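About Plidudia

Plidudia is a casual dining group with restaurants and takeaway kitchens in towns across the north of England and the Welsh borders. The company was founded by Nerys Gwilliam, who opened the first Plidudia restaurant in a former bank building with 20 covers and a menu that fitted on one side of a card. The group now employs 500 people and remains privately owned.

Our brands

The group trades under three names. Plidudia restaurants offer table service throughout the day, with a menu of grilled dishes, salads and shared plates. Pappas is our takeaway and delivery brand, serving flatbreads, rice boxes and sides from smaller units, most of them close to railway stations. Skisier is our bakery and coffee counter, which trades from within larger Plidudia sites and opens at seven on weekdays.

Our largest restaurant, at Hustell Wharf, has 144 covers indoors and a further terrace overlooking the basin. It also houses the group's training kitchen, where new managers complete their induction.

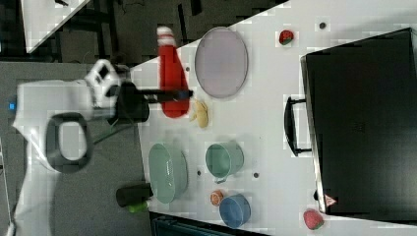

Red bottle and toy food on a white tabletop

Our people

Aliki Balaskas joined the company as a kitchen manager and was appointed Managing Director in March. She is responsible for the day-to-day running of all sites and reports to the board, which is chaired by Nerys Gwilliam.

Plidudia recruits locally wherever possible. All hourly paid staff receive the same rate regardless of age, and tips are shared in full among the team on shift. Last year 164 employees completed a recognised qualification in food preparation, hospitality or supervision while working for the group.

Suppliers and standards

Menus are reviewed twice a year. Meat and dairy products are bought from farms in Britain, and fresh produce is delivered to each site six days a week. Allergen information is available at every restaurant and may be requested before booking.
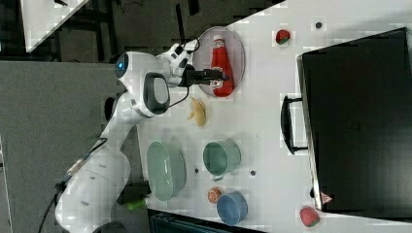 Ketchup bottle on an oval plate

New sites

The group is seeking leasehold premises in market towns and city suburbs, with ground floor trading space and suitable extraction. Landlords and agents are invited to write to the Property Department at our Hustell office.

Enquiries concerning employment should be addressed to the manager of the restaurant concerned.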